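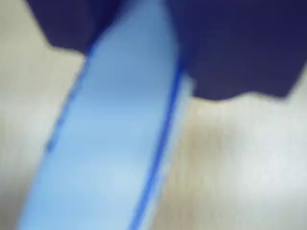 Search tips... Go

Workshop tips: teaching a gripper to hold flat and slim things

At Tollum we compared 2 ways of collecting grasps for our bench robot. In the first, Ditte Hjaltested guided the arm by hand. In the second, the arm tried alone and kept only the tries that lifted. We trained on 611 tries and tested on 500 others. The guided set gave the better policy, mostly for slim packages.

Some advice, if you want to repeat it on your own bench:

- Put a matte cloth or board under the work. Shine confuses the wrist camera.
- Lower the finger slowly for the last part. Our early policy came down too fast and pushed the thing away.
- Keep blurred pictures in the training set. We removed them in April and the result became worse.

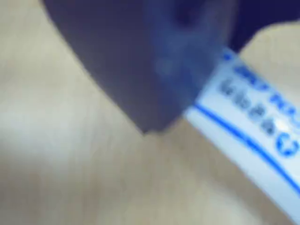
Dark finger at the end of a white strip with blue print.

Wipe the fingertips with a dry rag before each session - dust changes the grip more than we expected.

Last updated: 11 Sep 2019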